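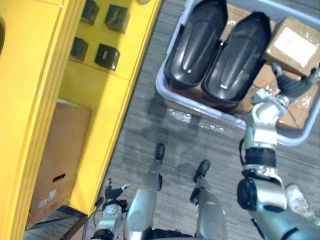

*Yellow shelves on the left, blue bin on the floor, four black cubes up top.*

25 January 2023
by the Susoten tidy-up notes maintainer

# Susoten Shelf Notes

Hi! You found the README for my shelf and bin notes. It's a plain collection of short write-ups on putting small stuff away: which thing went where, what it was called at the time, and whether I'd put it there again. There are 2,126 entries right now, nearly all of them one or two lines long, and I typed every one of them myself, so please be kind about the spelling.

I started it because I kept rearranging the same yellow shelves and forgetting what I'd decided the last time. Then I moved the notes out of a paper notebook into text files (my handwriting is terrible) and it grew from there.

## What's in the folder

- `shelves.txt` is the big one. Anything that sits on a board or in a compartment goes in here.
- `bins.txt` covers the open plastic bins, the ones that live on the floor.
- `boxes.txt` is for cardboard. It's short, and a bit neglected.
- `words.txt` has the names I use for things, with the older names next to them.

Each entry has four fields: item, place, date, remark. The remark can be blank and quite often is. If you see a question mark in the place field, I wrote the note later from memory and I'm not sure.

## How I name places

This is the part I get asked to explain, so let me have a go at it. The top of the yellow unit is just "top". The spaces between the yellow panels are "compartments", and I don't number them, since I renumbered them twice in the Vincze version and ended up with a mess that took me most of July to clean up. If a compartment has a box in it, the box gets its own name and the compartment gets dropped. So the brown cardboard box with the hand-hold slot is "slot box" and that's its whole address.

I love a hand-hold slot, by the way. You can hook your fingers in and slide the whole box toward you without unloading whatever is in front. I keep the slot facing out and the label on the same side, and I've never regretted it.

Small things of the same shape stay together. The black cubes are a good case: they're easy to find on a yellow board, and a real pain to find on a dark one. I tried them in a bin for a while (see the older entries tagged Risero) and they slid into the corners, so up they went.

The blue bin is for bigger pieces that don't stack. The two black shoe-shaped shells go in there side by side, rounded ends pointing the same way. They're glossy and I worry about scratches, so nothing with a hard corner is supposed to join them. That rule is in `bins.txt` under "shells", along with a long grumble I should probably trim.

## Floor stuff

The floor is gray carpet and the bin sits right on it. Carpet is nice and quiet when you set things down, but a plastic bin doesn't slide well on it, so I lift instead of dragging. Any cable near the bottom of the shelves gets a remark of "cable" in its entry. I put that in after I caught one with a bin and pulled half a morning's work sideways.

Edges get remarks too. "Lip" in my notes means a raised yellow rim you have to clear before a thing will go in or come out. Go up and over, and don't try to squeeze past at an angle.

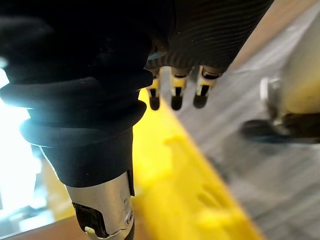

## Using the notes

Take whatever you like. I'd only ask that you keep `words.txt` with the rest, or the entries stop making sense pretty fast. The files are plain text with tabs between the fields, and they open fine in any spreadsheet. The Destside copy has commas in place of the tabs and it breaks on remarks that have commas in them, so use this one if you can.

## Known problems

- Some remarks run past 30 words. I meant to cut those down and haven't yet.
- "Lid" and "cover" both turn up for the same kind of thing. I've settled on "lid" from now on, but the old entries are still mixed.
- Colors are as I saw them under the room lights. My pale blue may be your gray.
- A few boxes were renamed when their labels changed, and I only fixed the names in `boxes.txt`.

## Changes

- Split the bin notes off from the shelf notes.
- Took out duplicate entries for the cubes.
- Added "lip" and "cable" to `words.txt`.

If you spot a wrong place or a word I've used two ways, open an issue and paste in the whole line with its date. I go through them whenever I'm at the desk with a coffee!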